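Über uns

Schön, dass Sie hergefunden haben. Die meisten Menschen lesen eine Seite wie diese, weil jemand gestorben ist oder weil sie ahnen, dass es bald so weit sein könnte, und wir wollen Sie deshalb gar nicht lange aufhalten (auch wenn uns das, wer uns kennt, weiß es, nicht immer gelingt). Falls Sie gerade jemanden brauchen und keine Geschichte, rufen Sie einfach an. Das Telefon ist Tag und Nacht besetzt, und es geht immer einer von uns selbst dran.

Wenn Sie ein bisschen Zeit haben, erzählen wir gern, wer wir sind.

Wie alles anfing

Das Bestattungshaus Starken liegt in Plukberg in der Gerbergasse, gleich hinter der alten Molkerei, in einem Haus, das früher eine Schreinerei war. Jenő Hegedűs hat dort als junger Mann Fenster, Treppen und, wenn es nötig war, eben auch Särge gebaut. So war das damals in kleinen Orten: Man ging zum Schreiner, und der Schreiner kannte den Verstorbenen meistens schon, hatte ihm vielleicht einmal die Küche eingerichtet. Aus den Särgen wurden Überführungen, aus den Überführungen wurden ganze Trauerfeiern, und irgendwann stand die Hobelbank die meiste Zeit still. Den Namen Starken hat Jenő vom alten Meister übernommen, bei dem er gelernt hatte. Seinen eigenen, meinte er immer, könne am Telefon ja doch keiner buchstabieren.

Jenő ist inzwischen im Ruhestand, jedenfalls behauptet er das. Montags sitzt er trotzdem meistens bei uns in der Küche, trinkt seinen viel zu starken Kaffee und fragt, ob die Tür zum Abschiedsraum immer noch klemmt. Sie klemmt noch.

Wer heute für Sie da ist

Geführt wird das Haus von Marek Šimek, der als Aushilfe zum Sargtragen kam und eigentlich nur einen Sommer bleiben wollte. Er ist geprüfter Bestatter, kümmert sich um die Erstgespräche und fährt zu den Familien nach Hause, auch abends und auch auf die abgelegenen Höfe oben am Berg, zu denen im Januar manchmal nur noch der Traktor durchkommt. Marek redet langsam und hört lange zu. Viele Angehörige schreiben uns später, dass gerade das ihnen gutgetan hat.

Kausar Lashari begleitet die Versorgung der Verstorbenen und spricht mit allen, die ihre Mutter, ihren Bruder oder ihren Mann selbst noch einmal waschen und anziehen möchten. Das dürfen Sie bei uns nämlich, und Sie dürfen es sich auch in der Tür noch anders überlegen! Kausar hat früher als Krankenschwester gearbeitet. Sie hat außerdem unseren Bereich Hayat aufgebaut, in dem wir Familien muslimischen Glaubens betreuen, mit ritueller Waschung, dem Totengebet und, wenn es gewünscht ist, der Überführung in die Heimat der Eltern oder Großeltern. Die Papiere dafür sind ein Kapitel für sich, und wir nehmen sie Ihnen vollständig ab.

Ehsan Rajput ist unser Trauerredner. Er kommt zu Ihnen, setzt sich an den Tisch und lässt sich erzählen, oft zwei Stunden und länger. Er will wissen, welche Lieder im Auto gelaufen sind, wer beim Kartenspielen gemogelt hat und warum der Hund so hieß, wie er hieß. Daraus schreibt er eine Rede, die Sie vorher lesen können, wenn Sie das möchten. Manche wollen es unbedingt, andere auf gar keinen Fall, und beides ist vollkommen in Ordnung.

Junaid Sethi schließlich macht das Büro, die Rechnungen, die Traueranzeigen und die Danksagungskarten. Er achtet darauf, dass im Nachruf der Name der Schwägerin richtig geschrieben ist, und er ruft lieber einmal zu viel bei Ihnen an als einmal zu wenig. Bitte sehen Sie es ihm nach.

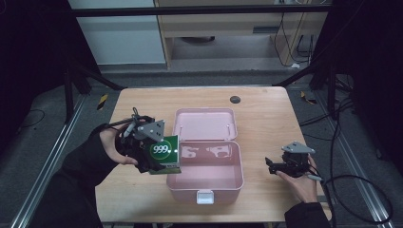

Rosa Kunststoffbox mit aufgeklapptem Deckel, daneben ein grüner Karton mit der Aufschrift „999“

Nachrufe und Lebensbilder

Etwas, das uns besonders am Herzen liegt und das von außen vielleicht wie eine Nebensache aussieht, sind die Lebensbilder. Angefangen hat es mit einer Familie, der die Traueranzeige in der Zeitung zu kurz war. Es stand ja alles drin, Name, Daten, die Kinder, die Uhrzeit der Beisetzung, aber eben nichts davon, dass der Vater sein halbes Leben lang im Schichtdienst gewesen war und trotzdem bei jedem Fußballspiel der Jungen am Rand gestanden hatte. Also haben wir uns hingesetzt und es aufgeschrieben.

Seitdem ist eine Sammlung von 330 Lebensbildern entstanden, die wir unter dem Namen Tudemo führen. Es sind Bäckerinnen darunter und Lokführer, eine Organistin, ein Imker, der gegen Bienenstiche allergisch war, und viele, viele Menschen, die von sich selbst gesagt hätten, über sie gebe es nichts zu erzählen. Jede Familie entscheidet für sich, ob der Text öffentlich ausliegt oder ob er nur zu Hause in der Schublade bleibt. Die ausliegenden können Sie während der Bürozeiten bei uns lesen, in dem Zimmer mit den grünen Sesseln. Es wird dort übrigens auch viel gelacht, das überrascht manche Besucher beim ersten Mal.

Unsere Räume

Der Abschiedsraum liegt im Erdgeschoss und ist ohne Stufen zu erreichen. Sie können dort allein sein oder mit der ganzen Verwandtschaft kommen, früh am Morgen oder spät am Abend, und Sie müssen nicht auf die Uhr sehen. Kinder sind uns immer willkommen.

Die Feierhalle, Jenős frühere Werkstatt, bietet rund 100 Gästen Platz. Die großen Fenster zum Garten hat er noch selbst eingesetzt, und wenn Sie nach der Feier mit der Hand über die Fensterbänke streichen, merken Sie, dass er es genau genommen hat. Eine kleine Orgel haben wir nicht, aber ein Klavier und eine ordentliche Anlage. Was gespielt wird, bestimmen Sie - von Bach bis zum Vereinslied der Plukberger Handballerinnen war schon alles dabei.

Nach der Beisetzung

Viele Häuser verabschieden sich mit der Rechnung. Wir möchten das gern anders halten und melden uns nach drei Monaten noch einmal, meist telefonisch und ganz ohne Anliegen. Wer dann nicht reden mag, sagt es einfach. Wer mag, ist zum Trauercafé eingeladen, das Kausar leitet und zu dem höchstens zwölf Gäste kommen, damit jeder zu Wort kommt und der Kuchen reicht. Den backt meistens Ehsan (der Mohnkuchen ist sehr zu empfehlen, beim Käsekuchen gehen die Meinungen im Haus auseinander).

Was es kostet

Darüber sprechen wir offen und gleich am Anfang. Sie bekommen von uns nach dem ersten Gespräch eine schriftliche Aufstellung, in der alles einzeln steht, auch die Gebühren der Gemeinde und die Blumen. Wenn Ihnen etwas zu viel ist, streichen wir es gemeinsam wieder heraus. Zur Vorsorge beraten wir Sie ebenso gern, ob Sie nun schon genau wissen, welches Lied laufen soll, oder sich nur einmal umsehen möchten.

Sie erreichen uns jederzeit telefonisch und während der Bürozeiten in der Gerbergasse in Plukberg. Parken können Sie im Hof, die Einfahrt ist etwas eng. Klingeln Sie bitte an der Seitentür, die vordere hören wir in der Küche nicht.

Ihr Team vom Bestattungshaus Starken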